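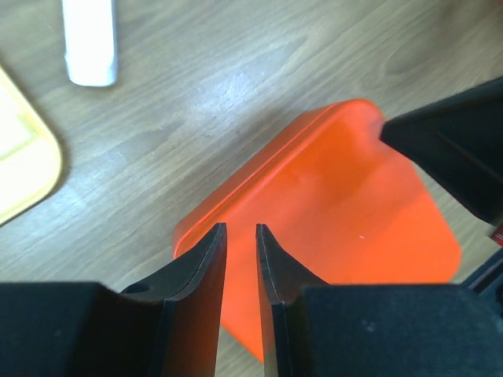 27th June. Robot club update from the back bench. We have two arms now, so the tray task is finally a two-arm task.

---

The job is simple to say. One arm steadies the orange tray, the other takes hold of it, and they lift together and keep it level. Nerys wrote the rules in November and we have only changed one of them.

---

Count so far is 1,116 tries logged across the club. Most of the early ones were done by Tyson after school and we've thrown out 206, mainly where the time stamps from the two arms didn't match.

---

The rim is the hard bit. If the fingers come in too low they push the tray along the table. Too high and they close on nothing. Loretta has people stop for a moment before closing, which helps more than slowing the whole run down.

---

Grip strength is still set by hand. We tried the Talebi settings and they were too strong for thin plastic. Back to our own numbers for now.

---

The Buris heat is in about 3 weeks. Each team gets 2 practice runs, then the scored one. You can't change code between them but you can change where the arms start.

---

Still to do: write up the start positions, fix the log so it saves the operator's initials, and get Fitzgerald to send back the spare fingers.

---

Yellow tray next, same task. If anyone from the Vusura team has done this with a softer grip, please reply with your settings.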